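Stetatlow Releases First Part of Lobo Example Set, Warns Buyers Not to Expect Too Much

ODANO, February. Stetatlow today made available the first part of Lobo, a collection of recorded robot arm motions meant for teaching machines to handle small household items. The set holds 3648 recordings. The company is asking customers to read the list of limits before they read that number.

"There is a habit in this business of announcing a big count and letting people assume the rest," the company said in a statement. "We have done it ourselves. A count tells you how long somebody kept at it. It does not tell you whether a robot will pick up anything in your building."

Lobo was gathered over 5 months at the company's workshop in Odano. Each recording covers one attempt at one short task, with the arm guided by a human operator while fixed cameras and the arm's own joint readings are saved together. The tasks are modest: lift a rod, set it down across a rack, move a cup out of the way, put it back. The company picked them for being dull and easy to repeat, and concedes that a customer looking for a robot to run a kitchen will find little to cheer about.

Failed attempts were kept. Earlier sets from Stetatlow left them out, and the company now thinks that was a mistake. A system trained only on clean runs had no idea what to do when a rod rolled or a grip closed on air. Whether keeping the failures fixes this is still an open matter. Early tests inside the company were mixed, and no success rates are being published with this release. Stetatlow says the ones it has come from its own table, under its own lights, and would flatter the product.

The release also comes with a plain account of how the work was done. Operators were given a short break after every 100 attempts, because the later recordings in long sessions were getting sloppy. Objects were moved to new starting spots by hand between attempts. That was supposed to give the set variety, but a review found that people tend to put things back in the same few places without meaning to. Roughly a third of the planned layouts had to be recorded again.

Labels were a second sore point. Two people watching the same attempt often disagreed about when a grasp began. Stetatlow settled on a written rule, went back through the older recordings, and still calls the timing marks "good enough for most uses and wrong for some."

Ralley, the software used to check and sort the recordings, is included at no extra charge. It flags missing camera feeds, gaps in the joint readings and attempts that end too early. It cannot judge whether an example is worth learning from, and the company advises against any sales partner who claims otherwise.

Lobo is sold by yearly license, with a reduced rate for schools. Buyers may try 4 of the task groups before paying. Stetatlow urges them to use that option and to test on their own equipment, with their own objects, before signing. A second part, covering soft items such as cloth and bags, is planned, but the company is not giving a date. Its last two dates were missed.

A wooden dowel across a white wire rack, on the work table:

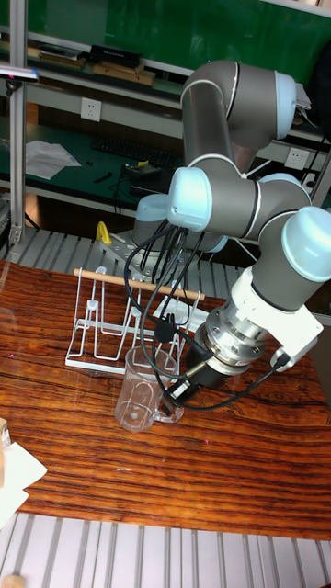
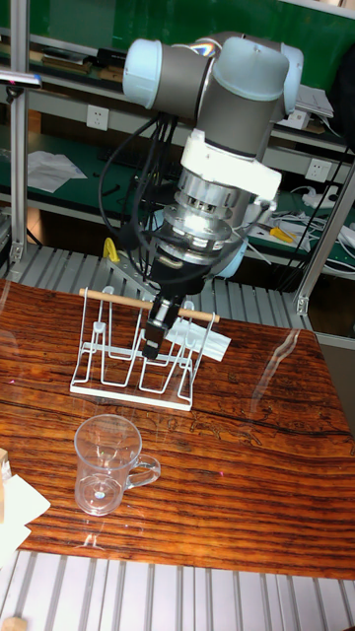 Will a robot trained on Lobo be able to handle objects it has never met before?

Sometimes, if they are close in shape and size to the ones in the set. Stetatlow has seen systems cope with a new cup and then fail on the next one for no clear reason, and it makes no promise about objects outside the list supplied with the license. Customers with unusual items should plan to record examples of their own and add them to the set.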